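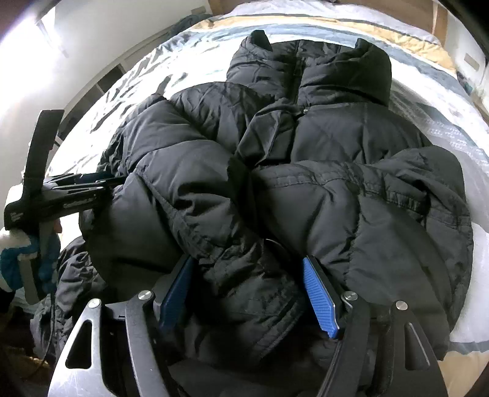

Blue pads on the black puffer, second gripper-like tool off to the left

Gripper jaws sticking half shut on puffy jackets, width reading freezes at 658
Posted by Ynyr Beddoe in Grippers and End Effectors, Tuesday

Hi all. Running a pair of Tatel hand-held grippers for folding demos, logging through Lis, same jaws go on the Molov arm later for playback. Towels fine. T-shirts fine. Puffer jackets, not fine.

What happens: squeeze on the quilted part, jaws close, ok. Let go of the trigger and they come back partway and hang. Not every time. Then the width number in Lis sits at 658 and doesn't move even if I open the jaws by hand. Raw counts, not mm. Have to unplug and replug to get it moving again. Happened 4 times in 12 folds this morning, all on the right gripper. Left one has never done it.

Worse part is the arm. Played back one of the recordings with the freeze in it and the arm held on to the sleeve when it should of let go, kept lifting, dragged the whole jacket and clipped the side of the bed. I hit the stop. No damage except a scuff on one pad. But I was standing closer than I'd like to admit.

Tried so far:
swapped the USB port
restarted Lis (no change)
wiped the pads
backed off the trigger spring one turn, maybe made it worse??

Nylon shell, pretty slippery, so I've been pushing in harder than I do on cotton. Could that be it? Firmware is whatever came on it in January. Would rather not open the linkage if I dont have to, I have never gotten one of these back together right.

Also is there any way to make the arm not trust a frozen width. Seems like it should notice.

Caradog Pugh
Reflash the firmware. Mine did something like this and reflashing sorted it.

Nia Penry
Reflashing won't fix jaws that physically hang. You have two faults, maybe with one cause. Split them up.

First, stop playing back anything on the arm. All of it, not just the bad file. Until you know which recordings have a freeze in them you don't know what it'll do. Pull the jaws off the arm if other people use the room.

The hang. Unplug the gripper, nothing in the jaws, squeeze and release slowly, 12 times or so. Then do it again with the thing pushed down against a folded towel. If it only hangs when it's pushed down then you are side loading the fingers. Puffy stuff is bad for this, you sink in a long way before you've got hold of anything and the baffles push the fingers apart and sideways. The pivots bind. Put your trigger spring back where it was too, you took away the force that opens it.

If it hangs with nothing in it, look at the pivots. Lint and threads. Bright light, a toothpick, no oil. Oil plus down fluff makes paste, ask me how I know. Then the screws on the linkage arms. On mine one had worked itself in tighter than the others and that side dragged. Snug, then back off a hair, check the arm swings free. You don't have to take anything apart for that.

The frozen number. Open the jaws by hand and wiggle the cable right at the body while you watch Lis. If the number wakes up, it's the cable. When you lean into a thick jacket the cable gets bent hard against the bed or your wrist. I'd bet on this one. Swap cables between left and right and see if the fault moves. If the fault stays on the right gripper with the left cable on it, it's the sensor or the connector inside and it goes back to whoever sold it.

On playback: Lis repeats the last good value when it loses the sensor, at least the version I have does. So a dropout looks like a perfectly steady hand. Go through your files and look for the width staying exactly the same, to the count, for longer than 3 seconds while the gripper itself is moving. A real hand is never that steady. Throw those out or cut them. Then set a stale data stop on the Molov side so it halts if the width hasn't changed while the command has. It's off by default on ours.

Ynyr Beddoe
Swapped cables. Fault went to the left gripper!! So cable. There's a kink right behind the strain relief, didn't see it till I bent it.

Still get the hang though, only when pushed down, like you said. Spring back to where it was, happens less. Pulled a bit of thread out of the right pivot too. Not sure which one helped, did both at once, sorry.

Checking old files now. Found 3 with a flat width so far, one of them a towel, which I'd have sworn was fine.

Mared Llewellyn
Adding one thing from the Erkatcombe bench. With puffers don't go straight down into the middle of a baffle. Go for a stitched seam, or the edge of the hem, and come in flatter. Much less stuffing between the pads, less push. We stopped getting hangs on jackets after that, mostly. Still get one now and then on the really fat ones.

And watch out for loose cords and zipper pulls near the jaws. Eluned Gwilliam had a drawcord go round a finger on our arm, the jaws opened fine, the reading was fine, and the jacket went up with the arm anyway. So no stale data stop would've caught it. We cap the lift force on the arm now, low enough that a snagged jacket trips it. Tape the cords down or tuck them in before you start.

Tape the new cable to the handle with a bit of slack, too. Otherwise you'll be kinking that one by next month.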